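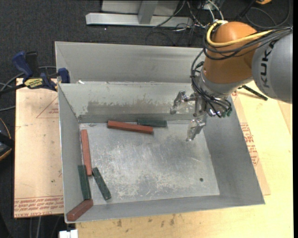

**Ticket:** Grasp collection, bin cell, episodes rejected at ingest
**Site:** Dirkport
**Opened by:** Dede Quaye, Data Collection
**Assigned to:** Cell Support
**Opened:** March 4, 2023
**Severity:** 2
**Status:** Resolved, with one item carried forward

## Summary

The Dirkport cell has been collecting grasp attempts on the red and green block set for the Skellow training release. Of 473 episodes submitted in the current batch, 87 were rejected by the ingest check with the message `label/pose mismatch`. The rejected episodes are not grouped at the start or end of the batch. The operator reports no faults on the arm controller and no stops during the run.

The requester asks that Support determine the cause, state whether the rejected episodes can be recovered, and confirm whether the accepted episodes may be released to the training group.

## Environment

- Arm: KUKA, with two-finger gripper
- Workspace: sheet-metal bin clamped along its back panel
- Objects: six rectangular wooden blocks, three reddish-brown and three dark green
- Recording software: Polen, current site build
- Label service: Rosenthal, shared with the other cells

## Steps to reproduce

1. Start a collection run with the standard block set.
2. Allow the policy to propose grasps without operator input.
3. Submit the run to ingest.
4. Review the rejected episodes by block position.

The requester notes that the fault does not appear on every run. It is more frequent when several blocks have come to rest against the walls of the bin.

## Log

**Entry 1, Support.** Ticket received. The requester is asked to keep the rejected episodes in place and not to resubmit them. Resubmission assigns new episode numbers and makes comparison with the arm log difficult.

**Entry 2, Support.** The arm log was compared with the recorded poses for a sample of rejected episodes. Joint values agree. The gripper open and close events are present in both records. The arm is therefore not considered the source of the mismatch.

**Entry 3, Dede Quaye.** The camera calibration was checked against the floor of the bin and was within the site limit. The bin clamps were inspected and were tight. No adjustment was made to either.

**Entry 4, Support.** The label service was reviewed. In the rejected episodes, the target block named in the label differs from the block nearest the recorded grasp point. In most instances both blocks are of the same color and lie near each other, or one rests on or against another. Support requested a layout of this type for a controlled test.

**Entry 5, Dede Quaye.** Controlled test prepared. The arm was held over the open part of the bin floor and the blocks were left along the back and left sides. Two of the green blocks are close together on the left, with a red block in the near corner meeting the end of one of them.
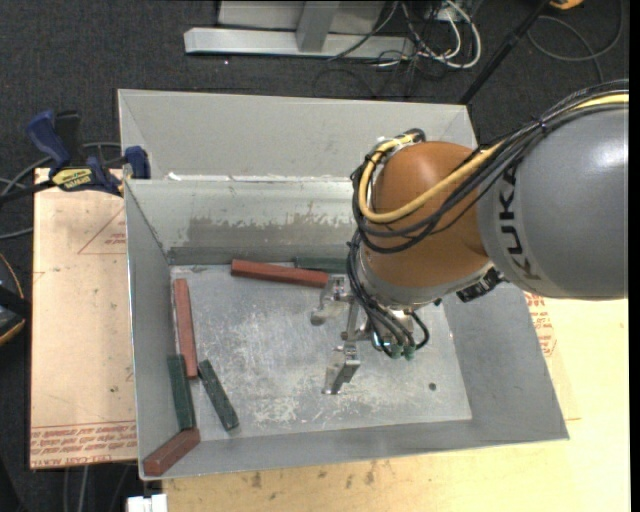

The label service was then asked for a target ten times without any change to the layout. It did not return the same identifier for the two green blocks on each request. On several requests the identifiers were exchanged. The red block along the left wall was also given the identifier of the corner block on one request.

**Entry 6, Support.** Result confirmed. Rosenthal assigns block identifiers anew for each request and sorts them by the estimated center of each block. When two centers are nearly level in the sort direction, small differences in the estimate change the order. Polen requests labels once when the grasp is proposed and again when the gripper closes. If the order changes between these requests, the episode is written with a target that does not match the grasp.

**Entry 7, Support.** A change was made to the Polen configuration at this site. Identifiers are now held from the first request until the end of the episode. The controlled test was repeated with the blocks in the same layout, and the identifiers remained the same throughout.

**Entry 8, Dede Quaye.** A short collection run was completed under the new configuration. All episodes passed ingest. Normal collection has resumed.

## Disposition of data

The rejected episodes contain valid arm and camera records. Only the target field is in error. They are to be relabeled from the recorded grasp point and submitted under their original numbers, marked as corrected.

The accepted episodes may not be released yet. The ingest check compares only the block nearest the grasp point, and an exchange of identifiers between blocks not involved in the grasp would pass without notice. This does not affect grasp success labels. It does affect the scene lists used by Skellow to train on clutter. The scene lists are to be rebuilt before release.

## Carried forward

The sort method in Rosenthal has not been changed. Other sites that use the service with Polen should apply the same configuration change before their next run. A separate request has been filed with the Rosenthal maintainers, and this ticket will be linked to it.

**Closed by:** Cell Support
**Requester acknowledgment:** D. Quaye, accepted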